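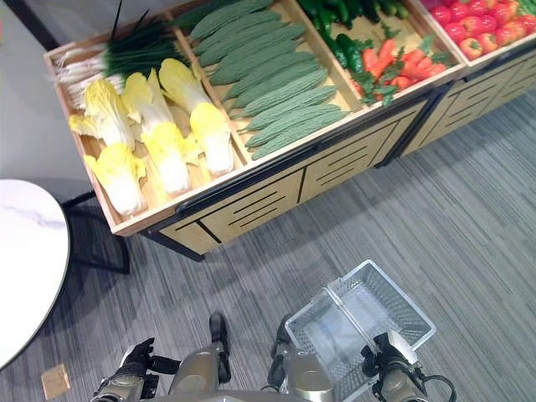

Category: Shop Safety > Monthly Checks

Nelldale Food Hall: monthly walk-round, shop floor and back of house

Date: 21/01/2019
Checked by: Marjatta Huttunen
With: Nahom Lemma (back of house)
Form ref: 767

Mark each line OK, Action or N/A. Comments go under the line they belong to. Anything marked Action needs a name against it.

1. Entrances and exits

1.1 Main doors open fully and close without catching: OK
1.2 Fire exit by the bakery clear on both sides: Action
Two bread trolleys parked across it when we got there. Moved at once, but this was also on the last sheet. Urho Lehtinen to speak to the early shift and mark the floor with yellow tape.
1.3 Exit signs lit: OK
1.4 Entrance mat flat, no curled corners: Action
Corner nearest the trolley bay is lifting. Replacement ordered from Kinnunen. Tape it down until it comes.

2. Floors and walkways

2.1 Aisles free of boxes and cages: OK
2.2 Spill kit full and in its place: Action
No absorbent granules left. The scoop is missing too.
2.3 Wet floor signs available: OK
Two at the tills. Nahom would like another kept by the chiller, as it takes too long to fetch one from the front.
2.4 Carpeted parts flat, with no loose edges: OK

3. Shelving and display units

3.1 Units stable when pushed by hand at shoulder height: OK
3.2 No splinters or raised nails at customer height: OK
3.3 Heavy stock on lower shelves: Action
Cases of Kirar sparkling water are still on the top shelf in aisle two. Bring them down before the next delivery.
3.4 Baskets checked for cracks and sharp handles: OK
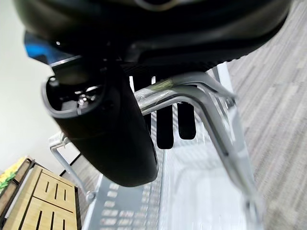

3.5 Fixings on shop equipment present and tight: Action
Loose fixings are the thing we most often find late, so this line should be done slowly and by the same person each month. Start with trolley wheels and till drawers, then do anything with a moving part. Check inside recesses as well as on the flat outer faces. A small metal screw head sitting down inside a black plastic rim, as in the photo, is hard to see against dark plastic and needs a torch. If a screw turns by hand, tag the item and take it off the floor. Please don't tighten electrical items yourselves. Found this month: one trolley wheel bolt loose, one cover screw missing from the bread slicer. The slicer is out of use until Zultmont have been.

4. Electrical

4.1 Plugs and leads undamaged: OK
4.2 No extension leads running across walkways: OK
4.3 Test labels in date: Action
Staff room kettle has no label. Tae-yang Jin to check whether it was missed or brought in from home.

5. Fire equipment

5.1 Extinguishers on their hooks, pins in: OK
5.2 Service tags in date: Action
Tag 226 (back corridor) runs out in March. Book the visit now.
5.3 Alarm test recorded every week: OK

6. Back of house

6.1 Roll cages stored with brakes on: OK
6.2 Cold room door opens from inside: OK
Tested by Nahom with the door fully shut.
6.3 First aid box complete: Action
Short of blue plasters and eye wash.
6.4 Accident book in the office, last entry signed: OK

Further comments

Kalevi Jääskeläinen asked if the loading bay could have its own sheet. I agree, it gets rushed at the end of this one. He will draft it and send it to me.

Signed: M. Huttunen
Copy to office folder and noticeboard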